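Ticket 891 – Nutach map viewer, coastline layer offset after elevation import
Opened by: Nouhaila El Fassi
Assigned to: Trí Âu
Status: Resolved
Opened: November 17, 2024

Nouhaila El Fassi wrote:

I'm building a fictional island map for the Navoncombe setting and the coastline no longer lines up with the elevation data. The beaches in the south are fine. The farther north I go, the more the coast slides out to sea, and at the top of the map the harbor towns are sitting in open water. The river mouths are wrong too. They stop short of the coast and drain into flat ground.

What I did before it went wrong: exported the elevation from Nastton, imported it as a new base layer, then turned the old hand-drawn coast back on over it. Both files are the same width and height. I tried deleting the layer and importing again, same result. Also tried a new project with only those two layers. Same result.

Trí Âu replied:

Thanks, that's enough to start with. Can you open Layer Settings on both layers and tell me what it says next to Projection? Please check the coast layer even if you never set anything there. Older projects filled it in on their own.

Nouhaila El Fassi wrote:

Elevation says equirectangular. Coast says Mercator. I never picked either one. The coast was started in February by Hyun-seo Seol, who drew the first version of the island and the Đỗ strait.
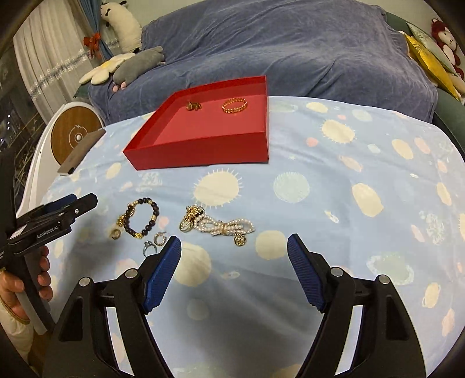 Trí Âu replied:

The mismatch in projections explains the drift. The two agree near the equator and pull apart as you move toward the pole, and your island starts just above the equator, so the south coast looks right. Don't change the dropdown on the coast layer. That only relabels it and leaves the points where they are. Do this instead:

1. Save a copy of the project.
2. Select the coast layer, then Tools, Reproject.
3. Set the source to Mercator and the target to equirectangular.
4. Leave "Clip to canvas" off.
5. Run it and compare the north coast with the zero contour.

Nouhaila El Fassi wrote:

Much better. Harbor towns are back on land and the strait is the right shape. Two things left over. The rivers did not move with the coast, and there is a thin gap along the east side where the sea color shows through between the beach and the hills.

Trí Âu replied:

Rivers are a separate layer, so run the same reproject on them. For the gap I asked Mỹ Khúc, who works on the import code.

Mỹ Khúc replied:

The gap comes from the sea level value. Nastton writes it into the export header and version 2 of our importer ignores it and uses zero. Your header says 17, so everything between 0 and 17 meters is being treated as dry land in one layer and sea in the other. Open Elevation Settings and type 17 in the Sea Level box, then rebuild the contours. I've logged the header problem as a bug.

Nouhaila El Fassi wrote:

Rivers reprojected, all but one reach the coast now. Sea level set to 17 and the gap is gone. The contour rebuild stopped at 99 percent the first time. I closed the viewer, opened it again and it finished.

The one bad river was drawn short in the original, so I'll fix that by hand. Trinh Huỳnh is checking the labels on our side – some of the bay names need to be moved, but that's our work. OK to close.

Trí Âu replied:

Closing. If the rebuild sticks again, please reopen this ticket and attach the log from the Nutach folder.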